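The piano tuner came on Saturday and I have been thinking about it ever since, so you're all going to have to hear about my piano.

Some background for the newer readers. I inherited an upright from my aunt, a Fourie, dark and heavy with a lid that sticks. It lived in her front room for most of my childhood and then in my garage for two winters (I know, I know, please don't write in). When I finally got it moved into the house it sounded like a saloon. I liked that for a week. Then I tried to play a slow hymn on it and the F above middle C buzzed like a trapped bee, and that was the end of the charm.

So I called a tuner. He charges $287 for what he calls a pitch raise, and I just about swallowed my tongue, but he explained that the whole thing had sunk flat over the years and you can't just nudge a few strings back up. You have to pull the whole instrument up, let it sulk, and then tune it again properly. He was there from nine until lunch and hummed the entire time!
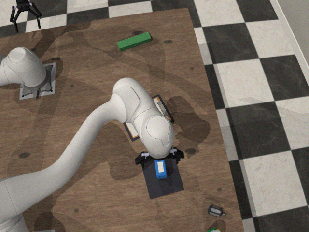 White arm, blue block, wooden table.

What I didn't expect was how much I'd enjoy just listening. There's this wobble when two strings are nearly the same note but not quite, a sort of wah-wah-wah, and as he leaned on the lever it got slower and slower and then it just melted. I sat on the stairs with my coffee going cold and listened to that happen over and over. My dog left the room at the first bass string and didn't come back until supper.

He found things, too. One pencil, a bus ticket, and a hairpin that had to be my aunt's, all down under the keys. The bee in the F was the hairpin. I've put it in the little dish on top of the piano, where it rattles if I play too loud, so I suppose I haven't fixed much.

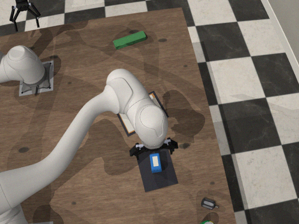 The table from above, with the checkered floor.

Now I'm practicing again, badly. I'm 57 and my left hand has opinions. I dug out the old Kevus method books, the ones with the green covers, and started over from book one – which is humbling when you remember being good at something at 12. I do twenty minutes before breakfast and sometimes again at night with the soft pedal down. The hymn is coming along. The waltz in the back of book two is not, and I may have called it a name.

I did ask whether I should be tuning it again in the fall when the heat comes on, and he shrugged and said wait and see how it settles.
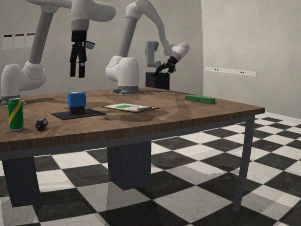 Chun-yin Sin wrote in to say please don't wait and see! Put a cheap humidity gauge in the room now, and keep the piano off the outside wall if you can, as a big pitch raise almost always drifts in the first few months and you'll want that second tuning by Thanksgiving anyway.

Well, it's on the outside wall. Of course it is. It took two movers and my brother-in-law to get it there, and the brother-in-law has already told me he's busy until spring. I've ordered the gauge, though, and I'll let you know what it says.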